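Stavard tests hand-held gripper against teleoperated arm for training data

Automation integrator Stavard has published results from a comparison of two ways of recording manipulation data: a hand-held gripper with a camera mounted on its body, and a two-finger gripper on a teleoperated arm. The tests were carried out in October on the company's lab floor with hardware supplied by Grarden.

Operators recorded 2,271 usable episodes with the hand-held unit. The arm produced 514 in the same number of working hours. Both sets covered the same four tasks: picking up a cup, opening a drawer, folding a cloth, and seating a plug in a socket.

Test lead Esi Asante said most of the difference came from reset time. An operator with the hand-held unit can put the objects back and start again in a few seconds, while the arm has to return to its home pose before the controller accepts a new recording.
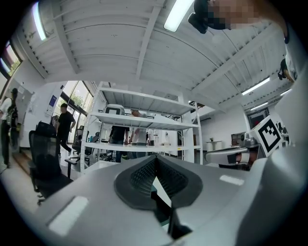

Tracking was the weaker point. The hand-held unit estimates its own position from the camera image and an inertial sensor, and the estimate drifted during fast wrist rotations. Stavard discarded 330 episodes for this reason, most of them from the cloth task. The arm reads its position from joint encoders and lost no episodes to tracking errors.

Two lenses were tried on the hand-held unit. The wider one kept more fixed background in view and held its position estimate better near blank walls, but small parts took up fewer pixels. For the plug task, the narrower lens gave better results. Grażyna Szulc, who handled calibration, said the wide lens also had to be recalibrated more often, as small shifts in the mount showed up as large errors toward the corners of the image.

Grip force was not matched between the two systems. The arm's gripper is motor driven and logs current, while the hand-held version is closed by a trigger and logs only finger opening. Stavard says the plug results should be read with that in mind.

Policies trained on 1,000 hand-held episodes and on the full arm set were then run on the same arm. The hand-held policy did better on the cup and drawer tasks. The arm policy did better on the plug. Results on the cloth were too close to separate.

Benvinda Garcia of Grarden said a revised camera mount with a stiffer bracket is in preparation. Stavard plans to repeat the plug task with it and to add a force sensor to the trigger linkage. The logs and calibration files are available to partners on request.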